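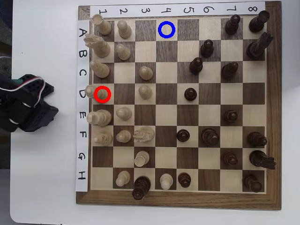
Against Keeping Score of Your Free Time

Last updated: April

Home Essays Letters Archive About

By Sipho Buthelezi

I came to this country as an adult, and the first word in English which I truly did not understand was "hobby." I knew the dictionary meaning. What I did not understand was how seriously people spoke of it. In my first month at work a colleague told me that her hobby was walking, and then she told me her number. She had walked 3,110 miles since she began to record it. I asked which walk she liked best and she had to think for a long time.

I want to argue in this essay that we have made a mistake with our free hours, and that the mistake is the number. I don't say that numbers are bad. I work with invoices the whole day and I would be unhappy if somebody removed the numbers from them. My complaint is about the evening.

My grandmother in Livau sewed. She made curtains, aprons, covers for chairs which did not need a cover. If you asked her how many aprons she had made in her life she would look at you as if you had asked how many times she had swallowed. She was a good sewer but two of her neighbors were better, everybody knew it, and the three women sat together and sewed anyway. I never heard one word about improvement. When a seam was wrong she opened it again and swore a little.

Compare it with the way I learned to run, at 41 years of age, with a telephone program called Cumar. Cumar is very polite. It congratulated me on my first day for going out of the door. After one week it told me I was slower than on the first day, and it showed this with a small arrow pointing down. I had stopped to look at some men taking apart an old bridge, and it was interesting, they had a crane on a boat. For Cumar this was a bad run. The next time I passed the bridge I did not stop. I remember this clearly and I am still ashamed of it. The bridge is gone now, and what I have is a good time for that section.

My daughter is of another opinion, and I should present it fairly. She says that the number is what takes her out of the house when it rains. She says that without a record the days become one gray soup, and that people who laugh at records are usually people with a good memory. She has kept a list of every book she has read, with one line about each, and now the list has 241 books. I have looked at this list with her. It is a beautiful thing, I admit it, and some of the lines are funny. But I noticed also that for one whole winter she read only thin books. I asked about it. She had promised herself to reach 66 books in that year, and in November she was behind.

A record made after the pleasure is a kind of diary, and I have no quarrel with a diary. The trouble begins when the number stands in front of the pleasure and tells it which way to go. Then you choose the thin book, you don't stop at the bridge, you cook the dish that photographs well and you eat it a little cold.

There is a game which people always bring up against me at this point, and it is chess. They say, look, chess has ratings, the ratings are more than half the fun, without them how would you find a fair opponent? I accept the question. I learned the game from an uncle who had no rating, and who played with everybody, children too. He lost on purpose to nobody, and he talked during the game, which I am told is very rude.

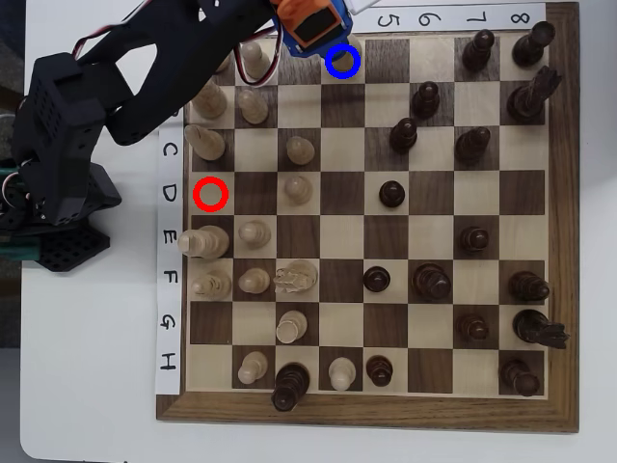 He talked about the price of fish, about his knees, about a teacher he once had. If I made a stupid move he would wait with his hand above the table until I saw it myself. Often I did not see it, and then he would take my piece and continue about the fish. We must have played for nine or ten years. I don't know who won more games. I could guess that it was him, but I like it that I have to guess.

When I moved to Irkoncombe I looked for something similar, and I found only places where they asked for my rating at the door. The people were kind. One man explained to me that if I did not have a rating, I could receive one in a few weeks, in the same voice in which you tell somebody that the doctor can help. I went for one season. I received my number and it was low, and I found that I cared. I began to avoid one boy of eleven years who was much better than his number said. Here was a child who played wonderful, crazy chess, with sacrifices everywhere, and I, a grown man, stood a bit too long by the coffee so that somebody else would sit in front of him.

I do not tell this to blame the club. A tournament needs ratings, as a race needs a clock. If you want to become excellent at a thing you must measure it, and I am grateful that surgeons and pilots are measured very strictly. But most of us will not become excellent at most things. I will never be an excellent chess player, runner, singer or baker of bread. This used to be the normal condition of people, and I think they did not suffer from it. Today it feels like a result in a test I did not sign up for.

Of course money is in it also. The Cumar program was free for 300 days, and then it asked me to pay if I wanted to keep my history. My history! I had been there for all of it. A person who is simply content with a walk is a poor customer. A person who is a little bit behind is an excellent one, and he will buy the better shoes and the watch, and next year the watch again.

There is a small hardware store near my home, Adeleke, where I buy wood for the bird houses that I have started to make. The owner asked me once if I sell them. I said no. He asked if I give lessons, or if I put them on the internet, and I said no again, and then he asked, with real worry, what I do with them. I hang them up. Two are at my daughter's house and one fell down. He considered it and gave me a discount on the screws. I believe he thought that something was wrong with me.

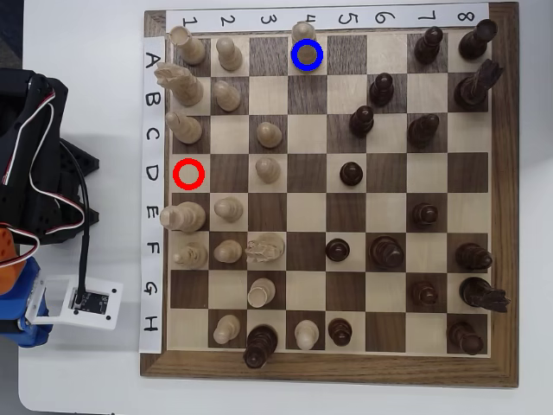 A chess board marked with handwritten numbers and letters.

I can hear the objection that this is an essay by an older man who wants everything to be as in his village. It's partly true. But my village was not so innocent. My grandmother and her neighbors compared seams, and my uncle remembered very well the two or three games he won against the priest. People like to compare, and I don't expect to cure them. The difference is that the comparing was done by persons in the same room, it was forgotten by the next morning, and there was no arrow.

So my proposal is modest. Keep one thing in your life without any number on it. It can be small. If you run with a watch, then cook without a plan. If you count your books, then swim until you are tired and go home. Choose something where you are average or bad, and do it with other people who are also average or bad, and if somebody asks you how far you have come, tell them about the fish. For me it is the bird houses and, since last fall, chess again, at a kitchen table with a friend who forgets each time how the pawns may capture when they pass each other. I explain it to him and he says, "This is not a real rule," and we argue until the tea is ready.

My daughter has read this essay before I sent it. She says it is too long by one third and that she will add it to her list if I can make it into a book. I answered that I would think about it, and she has written down the date.

Contact the editors | Copyright Sipho Buthelezi, all rights reserved | Back to top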